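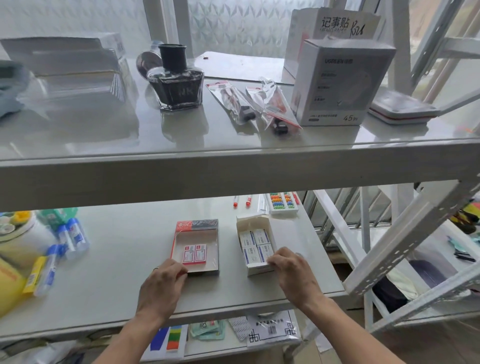
Shelf task, lower glass tier: a hand on each open box.

Collix working group
Minutes of the meeting held on 2019-08-19, Munasinghe Room, Gernham

Present: the learning side (three), the hardware side (two), both annotators, the project lead in the chair, and the minute-taker. Apologies were received from our statistics adviser, who sent written comments, and these are worked in under item 3.

1. Minutes of the last meeting

The minutes of the June meeting were agreed, with one correction. Under item 4 the word "grasp" should have read "contact" in both places. The annotators were thanked for spotting it, and there followed a rather longer conversation than anyone had planned on whether we ought to use "contact" throughout the paper as well. It was felt that we should, as a good many of the hand positions we care about are a hand simply resting against something to keep it where it is, and calling that a grasp muddles people.

2. Matters arising

The replacement wrist cable for the left arm has come and been fitted. The hardware side reported that the arm now reaches the back of the lower tier without pulling, and they were warmly congratulated, as this has been on the list for longer than some of us have been coming to the meeting.

The shared drive is nearly full again. Everyone was asked, kindly, to clear out their old trial renders before starting new ones.

3. Result of the two-hand comparison

This took up most of the afternoon and deserves a proper write-up here, as several people asked for something they could send on to colleagues.

For those who missed the June discussion, the question was whether a two-armed robot learns a shelf task better when the human recordings are labelled for both hands all the way through, including the hand that seems to be doing nothing much. Our old way was to label only whichever hand was moving. The new way, which Rutivum now supports, gives each hand its own track and its own contact label, so that a left hand steadying a shallow tray is written down just as carefully as a right hand holding the front of a carton.

The robot was tested on the glass-topped shelves, taking hold of one small open box with each hand and bringing both forward to a marked line without tipping anything out. Trained the old way, it managed this in 67 per cent of trials. Trained with both hands labelled, it managed it in 83 per cent. The same recordings were used for both, and the same settings, and the only thing that changed was the labels. The room was very pleased with this, and it seems right to record as much.

When the test was moved to the second rack, which has a slotted frame and had been left out of the training recordings altogether, the new method came down to 80 per cent. The learning side had expected a bigger drop and had more or less prepared a speech about it, so this was good news too. The old method has not yet been run on the second rack, and the chair asked that we don't quote the 80 on its own until it has been (see actions).

The statistics adviser's written comments were read out. The main points were that the trials should be reported by session as well as pooled, as the lighting in the room changes a good deal through the day; that the order in which the two trained versions were tested should be stated plainly; and that we should avoid the word "significant" until the per-session table is done. All were accepted. The adviser also wrote a very nice paragraph about how much clearer the plots are than last time, which the learning side asked to have minuted!

4. Where it still goes wrong

The group watched a run of failed trials together. The commonest trouble is with the box that has a clear plastic lid folded back. The robot's view of the lid is poor, and the fingers sometimes go for the lid's edge when they should go for the front of the tray. People do this without thinking. Looking at the shelf recordings again, the left hand goes low, against the front edge, and stays clear of the lid. One of the annotators wondered whether we should label clear parts separately, and there was a good deal of support for trying it on a small batch first.

The second trouble is the glass itself. The tier above gets between the camera and the hands at certain head angles, and the things standing on it (ink bottle, bags of pen parts, charger box and the rest) get in front of what we want to see. The hardware side offered to clear the upper tier to make life easier. After some back and forth it was decided to leave it as it is - real shelves are crowded, and the whole point of Collix is that the robot should cope with shelves as people keep them. The clear tubes and the tray of beads on the lower tier will stay as well, though the learning side would like it known that they did ask about the beads.

The third trouble is timing. With both hands labelled the robot tends to wait until both contacts are made before moving either box, which looks polite but is slow. Human demonstrators are much looser about it. It was not agreed whether this is a fault. Some felt that a slow robot that drops less is exactly what we would want, others that it will look odd in the film for the Gernham open day. Left for next time.

5. Labelling

The annotators reported that labelling both hands takes longer, as one would expect, but less so than they had feared once the Rutivum shortcut keys were set up. They would like a written rule for the moment when contact begins. At present one of them marks the first image in which the fingertips touch the box, and the other marks the first in which the hand has settled. They had each labelled the same 10 recordings to compare, and nearly all their differences came from this one habit.

After a friendly discussion the group settled on first touch. The settled hand is arguably what the robot needs, but first touch is easier to agree on, and the learning side can shift it in software if they want to. The guide will be changed to match, with a few stills of hands resting and hands gripping side by side, so that new annotators can see that both count as contact.

A further small point was raised about rings. Where a demonstrator wears a ring the hand tracker now and then loses the finger for a moment. The annotators correct this by hand and have been noting each case. They were asked to carry on doing so, and demonstrators will not be asked to take rings off.

6. The paper

A first draft of the method section has gone round and comments are welcome, long ones included. The results section will wait for the second rack. The working title was thought a bit grand and suggestions were invited by email, to spare the meeting.

7. Any other business

The kettle in the Munasinghe Room has been replaced. Please use the filter jug.

Actions

Learning side: run the old method on the second rack; prepare the per-session table; write down the testing order.
Hardware side: check the camera angle over the upper tier and report on what can be done without moving the shelves.
Annotators: update the guide to first touch; relabel the 10 comparison recordings under the new rule; try separate labels for clear lids on a small batch.
Chair: reply to the statistics adviser with our thanks, and book the room.
All: comments on the method section; old renders off the shared drive.

The next meeting will be in the same room, and the date will be sent round once the second rack trials have been booked in.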